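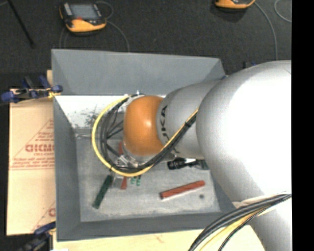

Reviewed by Lev Dmytriv
Storage and Workshop | June | 2 comments

Prollden Deep Bin, gray

I bought two of these from Coutinho to replace the cardboard boxes under my bench. They are plain rectangular bins with high sides and a flat floor, and I use them for odds and ends that don't have a drawer of their own.

The depth is the main reason to buy one. Small parts stay in when the bin gets dragged or bumped, and you can tip in a whole bag without chasing pieces across the floor. The walls on mine have not bowed, even with more than 700 screws and a pile of brackets in one corner.

The gray works well enough as a background. Red and teal pieces are easy to pick out. Dark green is fine too, but flat silvery parts tend to blend in, and I have reached past the one I wanted several times.

The floor scuffs. Metal parts will mark it quickly and the marks don't wash off. I tried dish soap and then a stiff brush, with no change. It doesn't affect use - it just looks old early.

There are no dividers in the box. Plelton sells a set that is close to the right size, though I had to trim the ends. The shallower Fament bin comes with its own, and Sunil Sarkar at our shop prefers it for that. I went back to the Prollden after a week because the Fament was too easy to overfill.

No lid either. If yours will sit near a saw, plan on covering it.

Rating: 4 out of 5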